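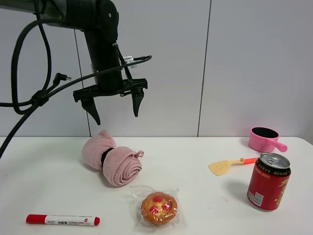 Gripper drops grasp on reconnect, fingers open under load

Posted by gulizar_agca in Faults and Troubleshooting, April

We run a single arm over a white table for tabletop pick and place, two-finger parallel gripper, wrist camera, position control on the fingers with a current limit. The fault is that the fingers go to full open without a command. The log shows the gripper node losing its serial link, reconnecting inside a second, and running its init routine, and the init routine opens the fingers. If the arm is holding something at the time, it lets go. The object set is ordinary: a rolled towel with an elastic band around it, a pastry in clear plastic, a marker, a drinks can, a toy spatula and a toy saucepan. The towel can fall all day and I don't care. The full can is the one that worries me. It went down from above the saucepan, landed on its rim, and rolled off onto the floor. No injury, one dented can, but my hand had been in that area a minute earlier to reset the marker.

Numbers so far: 1048 grasp attempts since we changed the gripper firmware, 17 uncommanded opens. Before the change I have no record of any, but I also wasn't logging the link state then, so I can't claim it never happened.

Things already tried:
Replaced the USB cable at the controller end. No change.
Lowered the current limit. No change.
Moved the camera to a separate hub. Fewer events, though the sample is too small to say.

Configuration is the Kindura driver package, stock settings apart from finger speed. Has anyone seen init-on-reconnect with that driver, and can it be turned off?

----

Reply by weldspatter

Check your cable dressing before you touch the software. There are several thick cables hanging down the side of the arm with one tie on them as far as I can see, and the thin one off the camera makes a wide loop out to the side. There's also a small angled plug dangling left of the gripper. What is that for?

Every intermittent link fault I've chased on a wrist came down to a connector taking the bending load. Tie the bundle on both sides of each joint, leave slack for full rotation, and run it again before you blame firmware.

----

Reply by gulizar_agca

The loose plug is a spare lead and isn't connected to anything. I'll tie it back. The camera loop is long on purpose, it was pulling at full wrist rotation when it was shorter.

I did go through the logs by wrist angle. The drops don't group near the joint limits. They group at finger close, within 20 ms of the current peak.

----

Reply by ohm_sweet_ohm

Then it's supply, and I disagree with weldspatter. A connector fault would follow the joint angle. A fault that follows the current peak is a voltage dip. The gripper controller browns out, the USB side drops off the bus, and you get your reconnect.

Put a scope on the supply at the gripper end, not at the power supply. Trigger on the falling edge. A multimeter won't show it.

----

Reply by weldspatter

A worn contact will also drop out on a current peak. High resistance in the connector gives you the same dip. You're describing the symptom and calling it the cause. Scope it at both ends and compare.

----

Reply by ohm_sweet_ohm

Fair. Both ends, same trigger. If the dip is only at the wrist, it's the cable or connector. If it's at both, it's the supply.

----

Reply by clodagh_nc

Clodagh Ní Chonaill here. I maintain a cell with the same driver. Whatever the electrical cause, the behavior on reconnect is a separate defect and I would fix it first. A gripper that opens when it loses communication is unsafe with anything heavier than a towel. The driver has a startup option for homing. Set it to manual, then have your own node ask for homing only when the arm is at its park pose and the finger position says nothing is held.

Also stop the arm on link loss. Ours carried on along its trajectory after the fingers had opened, and the object was thrown instead of dropped.

Do you have the wrist camera view after one of these?

----

Reply by gulizar_agca

Yes. Full open, no object in the fingers. 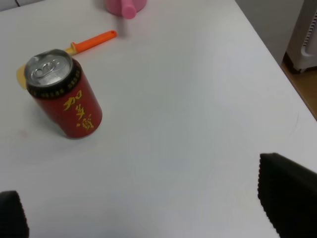 Wrist camera view, fingers spread, can standing on the table.

The arm was over the table with the can upright in view and the spatula behind it. I can't tell from one still whether the fingers were opened by a command or by the init routine, so I'm matching timestamps against the log. Frame time and log time are from different clocks and I haven't synced them yet.

----

Reply by clodagh_nc

Sync the clocks before anything else or you'll be arguing about ordering for weeks. Also look at where the table edge is in that view. It runs off to the right with floor past it. If a full can gets away from you in that direction there's nothing to stop it. Put a lip on that side.

----

Reply by tab_stop

I don't see the need for a lip. Swap the full can for an empty one until the fault is fixed. Same diameter, and your hazard is gone.

----

Reply by clodagh_nc

An empty can changes the load and dents under the fingers at the same current limit. You'd be testing a different grasp. Use one for the electrical work if you like, but don't sign off the fix with it.

----

Reply by gulizar_agca

Update. Clocks are synced. Scope results, triggered on finger close:

Supply end: flat, no dip worth mentioning.
Wrist end: dip of almost 700 mV at the current peak, and it gets worse if I press on the connector body.

So it's the connector at the wrist. The pins are visibly discolored. weldspatter had the location, ohm_sweet_ohm had the test. I've ordered a locking replacement and tied the bundle above and below the wrist joint. Homing is set to manual and the arm now stops on link loss. I pulled the gripper USB by hand at low speed with the towel held. Arm stopped, fingers stayed closed.

A lip is going on the table edge as well. Nobody reaches in with the arm enabled until the new connector has been through a full run.

----

Reply by ohm_sweet_ohm

Did you roll the firmware back to compare? The timing with the update still bothers me.

----

Reply by gulizar_agca

Not yet. The new version closes faster, so a higher peak through a bad contact would fit, but I haven't measured the old one. I'll do it on the old connector before I throw it out.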